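**Old office desktop as a home file server: worth it?**

**srour_attic**
Erville Library was clearing out its back office in May and I came home with a Dell tower for 9 bucks. The plan is family photos, some music, and my late uncle's scanned recipes, which nobody will ever cook but everyone insists on keeping. My wife gave me the look she reserves for things that will live in the hallway. Talk me into it or out of it.

**drimano80**
Out of it. An old tower runs day and night and eats power like a teenager. Buy a little two-drive box and get your hallway back.

**Ye-seo Shin**
Counterpoint: I've run one for 6 years in a closet in Joveck, and the only thing that ever failed was my patience with my brother's folder names. The little box costs 155 before you put a single drive in it. That buys a lot of electricity.
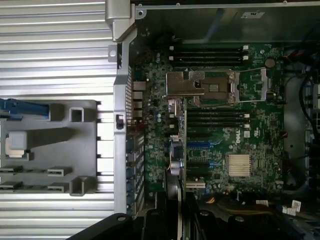 Do you need a new power supply for a file server like this?

Usually the old one will do, if it's quiet and you're only adding a drive or two. Spend the money on a second drive for backups.

**drimano80**
"Usually" is carrying a heavy load there. Mine quit on me at 2 a.m. and took a drive along for company. I'd replace it on principle.

**Ye-seo Shin**
You also stored yours under a litter box, as I recall from the last thread.

**drimano80**
NEXT to a litter box.

**Elie Kanaan**
Both of you are skipping the part that matters. One copy of the photos on an old machine is still one copy. Keep another at somebody else's house -- a parent, a friend, whoever owes you a favor. After that, pick whichever computer you like.

**srour_attic**
Fine. Keeping the tower, buying two drives, and one goes to my sister's. She wants to know if the recipes have to come too.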